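Halvard Bakke has worked with store shelves and stockrooms for eleven years, and he is not easy to impress. On Wednesday he visited Edvin Rønning at Casgate to ask if a machine can put away small goods yet.

"It can take a calculator. To do this well the whole day is another matter," Rønning told him.

Bakke wanted to know what is difficult in it. "Every item lies at a different angle," Rønning said. "You and I do not think about that. The arm must find a good side to hold each time."

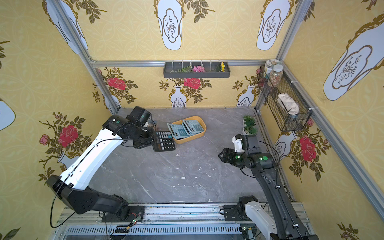
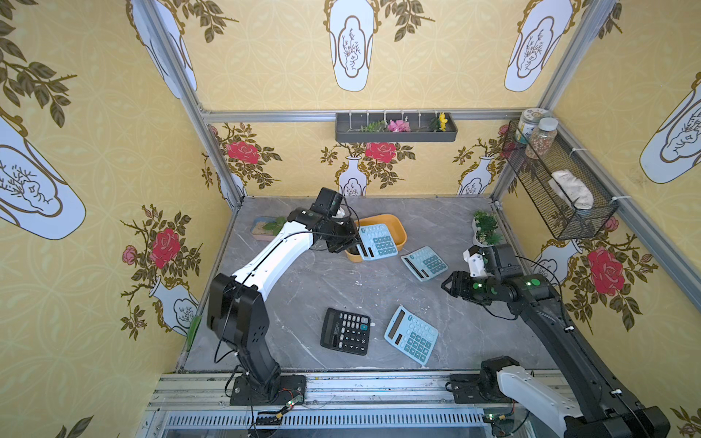
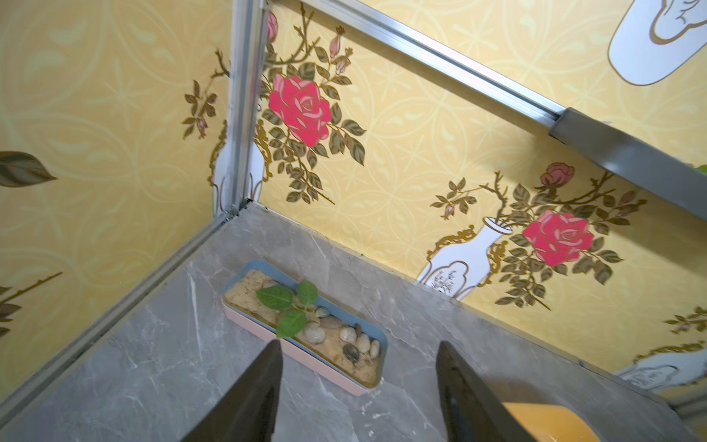
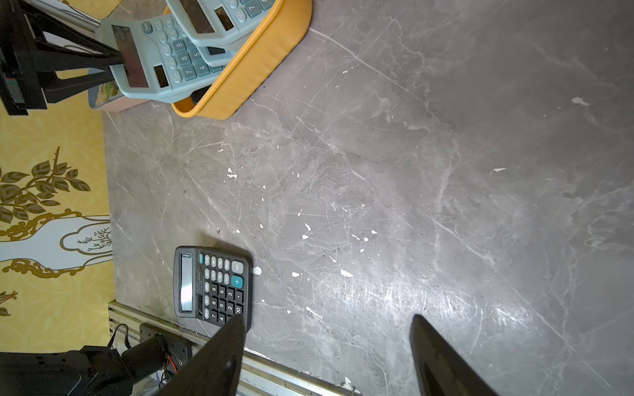
Calculators, a tray and two arms at Casgate. The third picture shows the planter with the seedling.

Would he let it work in a shop at night, alone? Rønning shook his head. In his last test with 52 items, two had to be picked up by hand. "For a store this is too many," he said.

Bakke agreed, but he asked to come back in June. He would like to see the same work with socks, as his customers at Söderlund sell more of those.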